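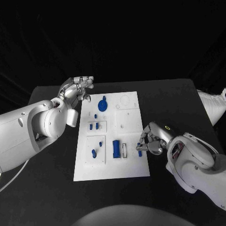

Student Robotics Forum
Category: Competitions and Coursework
Status: Open

Practice time on the assembly board before the Budholm assessment

Posted by Ilse Vandenberghe, 2023-09-29

I am the student coordinator for a two-semester manipulation course at a technical college. Our team is preparing for the board assembly task in the Budholm student challenge. The task requires the robot to pick up small blue parts and seat them in a white board, using both hands if the team wishes.

The team has 14 members and access to one humanoid. At present each member receives a single long session every two weeks. Several members have asked that the sessions be made shorter and more frequent. The laboratory supervisor is concerned that too much of a short session will be lost to start-up and calibration.

I would be grateful for advice on the following points. What session length has worked for other teams? Should members begin with the upright pegs or with the larger rectangular block? Is it acceptable under the challenge rules to practice with the board turned slightly on the table, or must it be square to the edge?

Our records show 121 attempts so far, most of them on the pegs. The results vary a great deal from one operator to the next.

Meirion Prosser
Faculty adviser, Morgan Hall Robotics Club

Our club took part in the Budholm challenge last year and faced the same scheduling question. We settled on sessions for groups of 3. One student operates the robot, one keeps the written record, and one resets the board. The roles change during the session, and the robot remains powered on throughout. Calibration is therefore carried out once per group. Under this arrangement every student was able to attend each week.

With regard to the order of parts, I recommend the rectangular block first. It offers the fingers a larger surface, and an error in approach is easy to see. The pegs should follow once the operator can place the block without assistance. Students who began with the pegs tended to press down before the part was lined up, and this habit was difficult to correct later.

Please also ask your recorder to note which hand was used and the position of the other hand during the attempt. Our early records omitted this. We were later unable to determine why certain attempts had failed, and two weeks of work had to be repeated.

As to the angle of the board, the rules issued to us permitted the judges to place it as they saw fit within a marked area. We practiced with it turned in both directions. You should confirm that the current rules contain the same provision.

skurnero_lab

We use 2 hour slots. Anything shorter was not worth the setup. Pegs first, in our case, and it was fine.

Ilse Vandenberghe

Thank you both. I have forwarded the proposal for groups to the laboratory supervisor, who has agreed to a trial in the coming weeks. The record sheet will be revised to include a column for each hand. I have also written to the organizers regarding the placement of the board and will post their reply in this thread when it is received.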